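Reviews | Table Linen and Soft Furnishings

Kashindye Wipe-Clean Tablecloth, Leaf and Flower Print

Reviewed by Subira Ondieki for the Gakmont Residents' Services Office
Oct 5, 2021

The Gakmont Residents' Services Office reviews household goods bought for its shared dining rooms, activity rooms and guest flats. Reviews are written for the managers of similar buildings and for residents who wish to buy the same goods for their own homes. The office pays for everything it reviews and accepts no samples.

The present review concerns the Kashindye wipe-clean tablecloth, a coated cotton cloth sold by the metre or in ready-cut lengths. It was first bought in January to replace the plain cotton cloths in the ground-floor dining room, which had to be laundered after almost every sitting. The cost of that laundering was the main reason for the change. A second cloth under consideration, the Rultenis, was bought at the same time and is mentioned where a comparison is useful.

Ordering and delivery

The ready-cut lengths are suited to tables seating four, six or 8. The dining room uses the largest size. Orders were placed by telephone, and the supplier confirmed each one in writing on the same day. The cloths arrived rolled on a cardboard tube, which we strongly prefer to folding. The Rultenis cloth came folded in a flat packet, and the creases were still plain to see after a fortnight on the table. Ironing on the reverse with a damp towel removed most of them, although the instructions advise against ironing of any kind.

One of our rolls had been cut slightly out of square. It was exchanged without argument, and the supplier paid for the return.

Appearance

The range is small. There are two stripes, a check, a plain oatmeal and several leaf patterns. Our residents were asked for their views before the order was placed, and the leaf patterns were preferred by a clear margin. Mr Njoroge Mollel, who manages the dining room, had argued for the plain oatmeal on the grounds that it would go with the curtains. He has since accepted that a pattern hides crumbs and small marks between sittings far better than a plain cloth does.

Cloths of this type, with trailing leaves and small flowers on a pale ground, are widely sold and tend to suit rooms with grey or natural wood furniture. They look less well beside strong reds and blues.
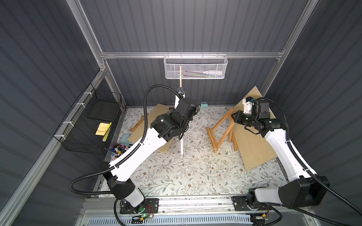 A cream cloth with grey-green leafy vines and small brown flowers.

Colours in the Kashindye range are a little softer than those shown in the printed catalogue, and buyers who need an exact match should ask for a cutting first. The print repeats at a sensible interval and does not look mechanical on a long table. Where two lengths must be joined to cover a run of tables, however, no allowance is made for matching the pattern. We lost a fair amount of cloth in lining up the stems, and the result was still imperfect. For long runs it would be wiser to choose the check.

Cleaning

Tea, gravy and tomato soup were all removed with a damp cloth and a drop of washing-up liquid, provided they were dealt with before the end of the meal. Beetroot left overnight produced a faint pink mark that took several days of ordinary wiping to fade. Turmeric did not come out. The makers say plainly on the label that it will not, and we have no complaint on that point.

The cloth may also be machine washed on a cool setting. We did this twice. The coating was unharmed, but the cloth must be hung flat over a wide rail, and a smaller household may find this awkward. It should not be tumble dried.

Ballpoint pen is a more serious matter. The dining room is used for form-filling sessions and for cards, and ink sank into the coating at once. Mrs Tumaini Khaemba, who runs the afternoon activities, now puts down a sheet of card before any writing is done – a simple answer, but one more thing to remember.

Wear

After regular use, the surface remains sound across the flat of the table. At the corners it has begun to whiten where the cloth bends. The whitening is slight and is only noticed when the light falls across it. On the Rultenis the same fault appeared sooner and was followed by small cracks, after which we withdrew it from the dining room. Rounded table corners would probably lengthen the life of either cloth.

Hot dishes should always be placed on a mat. A casserole set down directly on the Kashindye left a dull ring that has not gone away.

The hem is a plain bound edge in a matching thread. It has held well, with a short length of loose stitching on one cloth only.

Recommendation

The office recommends the Kashindye tablecloth for shared dining rooms and for family kitchens in daily use. It is not recommended for craft rooms, or for long tables where patterned lengths must be joined. Further lengths in the leaf pattern have been ordered for the guest flats, and the old cotton cloths have been kept for formal occasions.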